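Flat-pack side table with screw-in legs: gallery
Harkton workshop pages, small furniture section
February 15, 2026

The table covered on this page is a low white plastic model with a rectangular top and tubular legs that thread into the underside. We bought it for the reading corner at Urkunstead, where it has to come apart for storage every June and go back together afterward. The packing list gives the part number as 726. No hardware is supplied and no tools are called for.

Assembly is usually done on the floor with the top turned over. A sheet or cloth goes down first, as grit under the face will mark plastic quickly. Dark material also makes white parts easier to find. Allow 30 minutes for a first attempt, less once the threads have been used a few times.

The pictures are grouped by part and are not a full set of instructions. Dimensions were taken with a steel rule and are given in the notes at the end.

1. Leg, threaded end
White plastic pipe held upright, with the thread at the bottom. The ridges are molded in the plastic. Check this section before fitting. A flattened ridge will bind on the first turn, and forcing it damages the socket as well. Clean with a dry brush only. Oil attracts dust and lets the leg back out under load.

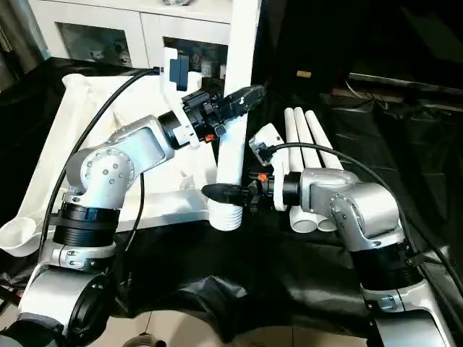 2. Tilted part and rods
Large white molded piece with ridges and slats, one corner raised, with white rods close by. Ribbed moldings of this type get their stiffness from the ridges, so a crack across a ridge matters more than one between them. Sort the rods before starting and set aside any with a damaged end. Start each thread by hand, turning backward until it drops, then forward. Stop when the shoulder seats. A further quarter turn gains nothing and makes removal difficult.

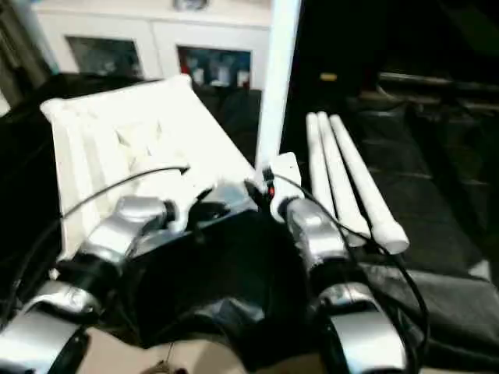
3. Top and legs on the floor sheet
The rectangular top has a raised rim along its front edge, which keeps a pencil or a cup from sliding off. Three of the legs can be seen. The black sheet is glossy plastic, creased into a grid of folds, over beige tile. Faint scuffs on the top are cosmetic. A damp cloth and dish soap will remove some of them; abrasive pads leave a dull patch that shows more than the scuff did.

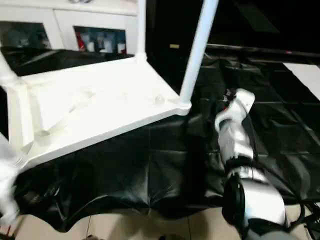
Notes on fit and storage
Leg spacing across the short side is 243 mm, center to center. Legs are interchangeable on our table, but we number them in pencil and return each to the same socket. Wear is more even that way and the table rocks less. If it does rock, loosen all the legs, stand the table on a flat floor and retighten diagonally.

For storage, wrap the legs together and lay them flat. The top goes on its long edge with nothing leaning against it. Keep the parts out of direct sun.

Replacement legs were ordered from Pacheco and matched the original thread. A set from Stistik was slightly oversize and went back. Both sets came without end caps, which have to be ordered separately.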